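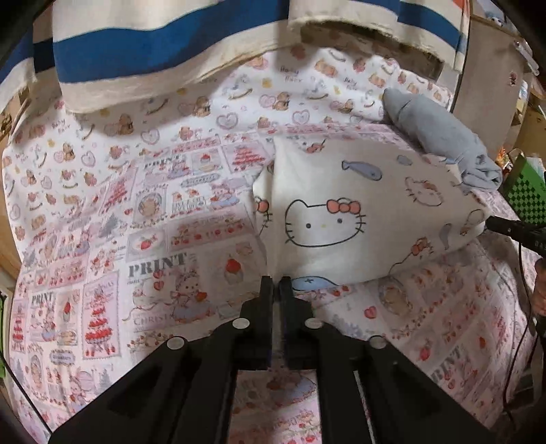 Character fabric on a patchwork-print sheet, with the word "PRINT" repeated across the bedding.

5 min read

The printed bed sheet occupies a modest place in the history of household goods. It is bought for a season or for a child, washed until the colors soften, and passed on to a cousin or cut up for rags. Few museums have collected it with any seriousness. The textile department at Rarkport has spent the past several years doing so, and the resulting catalog, known within the department as the Index, now holds entries for more than 1000 pieces of everyday bedding.

The Index began as a record of pillow covers. Jeanine Boersma, who oversees the department, had been asked to advise on a small exhibition about bedrooms and found that the permanent holdings contained quilts, coverlets and embroidered linens of high quality, and almost nothing that an ordinary household would have put on a bed after the arrival of inexpensive printed cloth. An appeal to the public brought in 60 pieces by the end of May. Many came with a short letter attached, and those letters are now filed with the cloth.

"People apologized for what they were giving us," Boersma recalls. "They would write that it was only an old sheet. We were very glad to have the old sheet."

Character prints form the largest single group. A familiar face drawn in a simple dark outline survives laundering better than a shaded picture, and it can be read from across a room. Hello Kitty is well represented in the Index, as she is in linen closets generally. On cream or white cloth her features need very little ink: two eyes, a small nose, whiskers and a bow. Designers have long surrounded such a figure with smaller motifs, often fish or flowers, and repeated her at different sizes and angles so that the cloth has no obvious top or bottom once it is on the bed.

A second group consists of what the catalogers call patchwork prints. These imitate pieced work without any piecing. Small pictures, panels and bits of lettering are set side by side in the manner of a scrapbook page, and the whole is printed on a single length of cloth. Words serve as decoration in these designs. They are set in large gray capitals with a worn finish, or in faint lettering that disappears under the next fold, and they are seldom meant to be read in order.

Eustaquio Sandoval, a cataloger on the project, has given particular attention to this group. He notes that the prints are forgiving in daily use. A busy ground conceals a faded patch or a mended seam, and it accepts almost any companion, whether a plain blanket or a pillow cover from another set entirely.
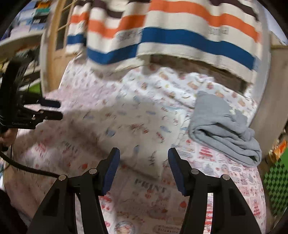

Folded gray cloth on a printed sheet. Plain textiles often share the bed with patterned ones.

That last observation has shaped the way the department works. Early entries in the Index described each item alone, laid flat under even light. Boersma and Sandoval now ask households to describe the bed as it is commonly made, with its mismatched pieces and whatever has been folded and set down on top. About 300 entries have been revised on this basis. The notes are brief and practical. One donor in Dillik recorded that a striped sheet was used only with a green blanket, and only in winter. Another, from Hodoroagă, listed four pillow covers that had outlived the sheets they were sold with.

Matching sets, it appears from the replies, rarely remain together. Fitted sheets wear first, commonly at the corners. Top sheets last longer and are frequently turned to other purposes, among them curtains, ironing covers and wrapping for stored coats. Pillow covers last longest of all and are the items most often kept for sentimental reasons.

The department offers modest guidance to households that wish to preserve a printed piece. It should be washed in cool water, inside out where the construction allows, and dried away from direct sun. It should be stored clean, loosely folded, and refolded along different lines every few months. Starch is best avoided. A slip of paper giving the owner's name and the room in which the piece was used should be kept in the same box.

A selection from the Index will go on view in 2 galleries at Rarkport, with several of the beds made up according to their donors' instructions. Sandoval is at present preparing the labels. The pillow covers will be shown in the smaller gallery, together with the letters that accompanied them.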